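Notebook – water and rinse residue
July, started 8:40 a.m.

Picked up again with the Drurkamham well water. Last month's numbers are no good because the buret tip was leaking and I didn't catch it until the last run. New tip on, checked with distilled, holds fine.

Took 1000 ml from the cold tap after letting it run, and a second 1000 ml of Ganano town water from the carboy. Titrated 50 ml portions of each with EDTA, same indicator as before. Well water is still much harder. The endpoint is slow, red to purple and then it sits there, so I added the last drops one at a time and swirled in between. Still not happy with how I judge that color. Try it under the daylight lamp next time.

Evaporation dishes went in the oven at 10:15. The well samples leave a chalky ring and the town samples leave very little. Weights tomorrow, after they cool in the desiccator.
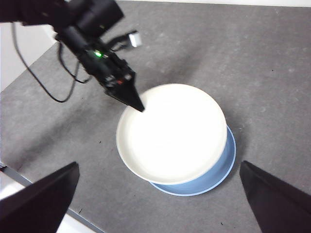 White plate on top of the light blue one.

Rinse aid: we have the Woliretti liquid and an old jug of plain citric acid solution. I made up 200 ml of each at working strength and labeled them with tape. The tape comes off in the fridge, so use the marker on the glass too.

Sent the well result to Contreras, who service the softener, and asked if the resin could be spent. 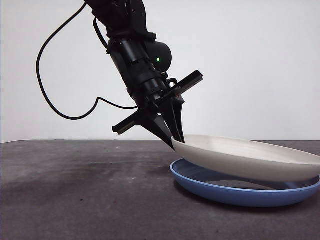 Contreras wrote back that the resin is probably fine and we should look at the brine valve first, as a stuck valve gives the same hardness reading and costs a lot less to fix. They want a sample from right after a regeneration and another one the next morning.

So that changes the plan a little. Regeneration is set for 2 a.m., which is no use to anyone. I moved the timer to 1 p.m. – it needs to go back when we're done.
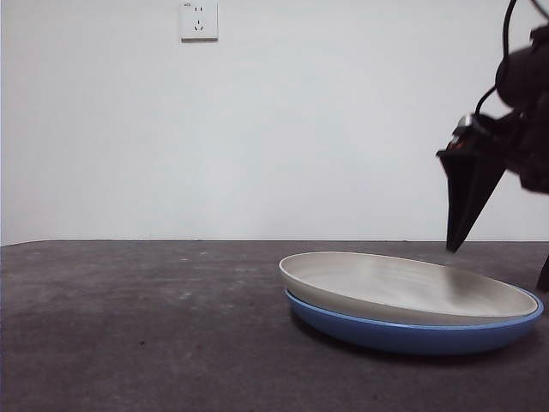

The salt level was low but not empty. Topped it up and wrote it on the card. There was a crust across the top of the salt that I broke up with a broom handle, and it may have been bridging for weeks. If so, half of the June data was really a salt problem.

Post-regeneration sample came out softer, though not down to town level. One reading only, don't quote it.

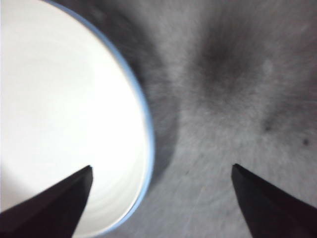
Bowl, white with thin light-blue rim.

To do: order indicator, reweigh dishes, morning sample, timer back.

Comments

We had the same crust in ours. Pellets instead of the cheap crystals fixed it.

Which EDTA strength are you using? The entry doesn't say.

Our meter showed about 1000 on the well line in spring, but I never trusted it. Worth a conductivity check next to the titration.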